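Notes and pictures from looking after the number 8 hand gripper at our Rulby workshop. It is a two-finger tool on a four-arm linkage, held in the hand, and it gets used on kitchen things: jars, jugs, tubs. The page covers the October service, which is the big one. Smaller jobs go in the Trarkilell log.

## Before starting

The service is due every 400 hours. In between, the pivots get a wipe every 24 hours of use and nothing more. We used to oil them at the same time, but the oil collected dust and the arms went stiff, so now they run dry.

Tools needed: a small hex key, a soft brush, lint-free cloth, a strip of thin paper for the pad check. If the eyelets are being changed, the hand press from the Lullero kit as well.

## Pads closed

The first check is the seam. With the fingers shut, the paper strip should hold at the top, middle and bottom of the pads. If it slides out at the top only, the pads are splayed and the two inner arms need setting again.

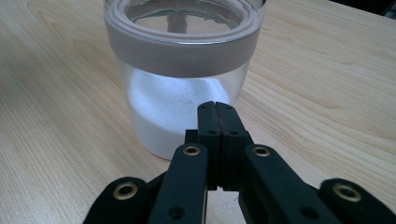
Pad alignment is judged by eye first, then with the paper. The pair are shut in front of the powder jar, and the white behind the tips is handy for this because a black pad against pale wood does not show its edge half so well. The seam is thin and the two small holes near the tops of the pads sit at about the same height. If one hole is clearly lower, undo that side and start again before touching anything else.

Powder is also the worst thing for the pivots. Fine grains get into the eyelets and the arms start to drag. Brush first, then cloth. Do not blow it out with the air line — it only drives the grains further in.

## Eyelets

The eyelets are brass and pressed into the black arms. A good one sits flat and does not turn when you push on it with a fingernail. One that turns wants replacing, and we change them in pairs, left and right together. The last full set went in at 182 hours, which was early, and was down to a batch of arms with the holes slightly over size. Those arms have gone in the scrap box.

The plain holes lower on the inner arms have no ring. Leave them as they are.

## Pads open

After the closed check, open the fingers and look at the inner faces. Marks on the pads are normal. Clean them with a damp cloth and a drop of washing-up liquid, no solvent. Ours went tacky after one go with the Song degreaser and had to be thrown away.

- Move the fingers through full travel by hand, slowly, ten times. Any click is a loose eyelet.
- Stop halfway and let go. Both fingers should be the same distance from the middle.
- Bring the open pads up to the glass pitcher with the beige handle. There is a faint reddish-pink smear on the upper part of the right pad, the sort of thing the cloth is for.

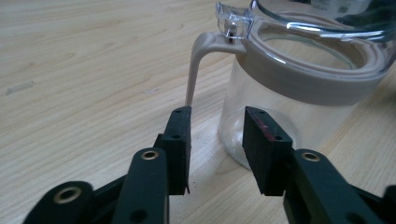
## Putting it back

Write the hours on the card and hang the gripper on its hook with the fingers open. Leaving it shut for weeks presses a line into the pads. The next service uses the same sheet, and the spare pads are in the second drawer down.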